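Hotel Cleaners Now Teach the Machine First

By the Work and Trade desk
7/30/23
3 min read

The housekeeping staff of Prieto, a company which cleans hotels and rented apartments, has a new task this summer. Before a cleaning robot goes to a real bathroom, the cleaners prepare its work in a simulated one, on a computer screen in the office next to the linen store.

The company began the change in March together with Killmont, a small software firm. Killmont builds the virtual rooms and runs the robot's program in them. The cleaners decide what the robot has to learn, in which order, and when the result is good enough to be tried in a real apartment.

Until now, 43 employees have received the training. It takes 7 working days and it is paid as normal hours. Nobody was asked to have computer experience. According to the company, the older employees were often the strongest in this work, as they know well what guests leave behind and where.

The most difficult subject is the bathroom counter. A floor is simple for a machine, but a counter is full of small things which belong to somebody. A bottle of the house must go back to its place. A bottle of the guest must stay where it is, also if the place looks strange. In the virtual rooms the cleaners put the objects in different positions, and for each arrangement they write a short rule in plain words.

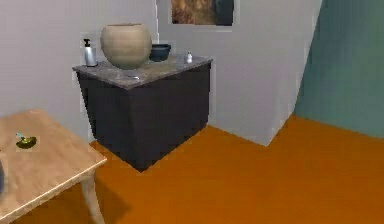 One of the simulated rooms, with a vase, a bowl and bottles on the vanity counter.

The library has now 2,091 such arrangements. The first ones were made by Killmont alone, and the cleaners found them too tidy. They said that no guest puts his things in a straight line. After this complaint the firm stopped making arrangements without them, and two places in the linen office were reserved for the work.

Large decorative objects also caused a discussion. The software team wanted the robot to lift a vase and wipe under it. The cleaners were against it. In their opinion a heavy vase should be moved by a person, and the robot should wipe up to its base and mark the spot in the room list. Their version was accepted, and it is now the rule for all apartments.

For the daily work the difference is already felt. The robot wipes the free part of the counters and the bathroom floors in one building, the Trunosska apartments. The employees there make the beds, check the rooms and finish what the robot has marked. Several of them report less pain in the knees and shoulders at the end of the shift. On the other side, they walk more, and the shift has less quiet time, for the list on the telephone is always growing.

The pay is still an open question. Employees who work on the simulated rooms receive an addition for these hours, but their job title is the same as before. The staff representatives ask for a separate position with its own pay level. They also ask that no jobs will be cut when the robot comes to other buildings. The company promised this in writing for the Trunosska building only, and says that it will talk about the other buildings after the summer season.

There is also some worry about speed. In the first weeks the time for one room was made shorter, and the employees said that the plan did not include the marked spots. The old room time was given back after two meetings. It will be measured again when the library is larger.

Killmont plans to add another 1,000 arrangements, mostly of kitchens and small dining tables. The cleaners have asked to begin with the dishes, because it is hard to decide if a used dish should be washed or left for the guest. The next training group starts when the holiday season is over, and the places are already full.

Related
Night shift in the laundry: what the new folding line changed
Room lists on the telephone, one year later
Staff representatives ask for clear rules on robot work
Why hotel kitchens still wash the glasses by hand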